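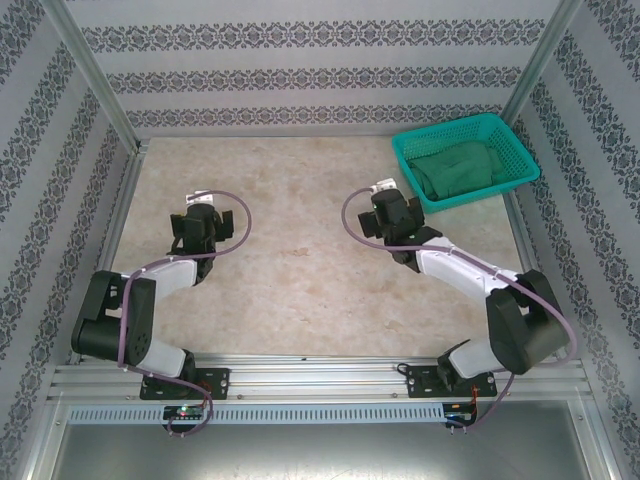 Categoria: Têxteis domésticos › Roupa por dobrar

Cesto de roupa por dobrar

O cesto de roupa por dobrar é um recipiente doméstico, em geral de plástico perfurado, onde os panos e as peças lavadas esperam por uma dobragem que a família considera iminente. Distingue-se do cesto da roupa suja pelo conteúdo e, nas casas menos rigorosas, apenas pela memória de quem o encheu.

Forma e materiais

O modelo mais comum é retangular, com os lados em rede, para que o ar circule. Os tons azul-esverdeados são frequentes, e o conteúdo tende a acompanhá-los: um pano verde-escuro amarrotado basta para ocupar quase todo o interior de um cesto pequeno e ainda passar um pouco por cima do bordo da frente. O lugar habitual é o canto, junto a duas paredes, onde o cesto estorva menos e é mais facilmente esquecido. O papel de parede com motivos adamascados, quando existe, dá ao conjunto uma dignidade que a roupa não acompanha.

A marca Fladia vendeu durante anos um cesto anunciado para 62 peças, número obtido com peças dobradas, o que lhe valeu a desconfiança do público a que se destinava.

O pano de sarja
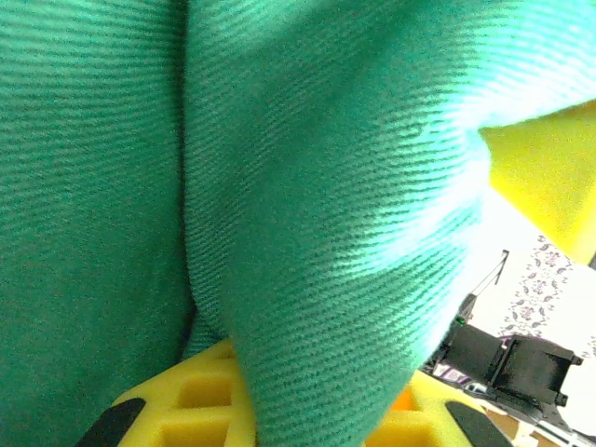 A sarja reconhece-se pelas nervuras finas e paralelas, em diagonal em relação aos fios do tecido. Num pano amontoado, cada prega muda-lhes a direção aparente: de um lado correm quase na horizontal, do outro apanham a luz e o verde clareia até perto do menta. Entre duas pregas forma-se um vinco fundo e escuro, que os manuais mandam alisar com a palma da mão e que a prática costuma deixar para o ferro.

Para dobrar, procuram-se primeiro dois cantos. Esta fase é a mais demorada e a menos descrita na literatura. O manual doméstico Issahaku dedica-lhe uma linha e reserva 66 páginas aos guardanapos.

Usos e costumes

Em Skostatham, o cesto fica tradicionalmente à vista das visitas até ao fim de junho, altura em que passa para trás de uma porta. Um inquérito local contou 3,288 cestos nas casas da vila, mas não apurou quantos continham roupa e quantos continham o gato.

O método Fastosis, que promete esvaziar qualquer cesto em 100 dobras, pressupõe panos retangulares. Os lençóis com elástico são tratados em apêndice.

Ver também: Cadeira da roupa; Mola; Meia desemparelhada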